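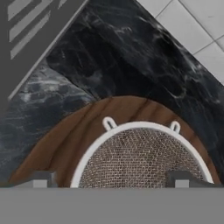 The strainer on its round board, with the gripper waiting in front. Simulated kitchen.

On Sunday I again spent the evening with my simulated kitchen, and I want to write down where we are, since two readers asked me if a machine can do dishes yet.

My answer is: a little. The task I gave it is called Panier, and it is very small. Take the strainer from the cutting board and put it in the sink. My mother does this without looking. I ran it 100 times with the policy I call Nano, and 97 times the fingers closed on something. That sounded very good to me until I checked how many strainers arrived in the sink. It was 8.

The difficulty is the rim. It is thin and round, and if the fingers come down a little to one side, the strainer slides over the wood and turns. I tried to make Nano prefer the small loops on the rim, but then it hesitated above them until the time was finished. The mesh is also not easy for it — I suspect it sees the board through the holes and takes the wrong height.

So for the real kitchen I would still wait. A robot which folds towels in a video has perhaps folded only that towel. Next I will try 6 new starting positions for the arm, and a strainer with a thicker rim. If this goes better, I will write again in January.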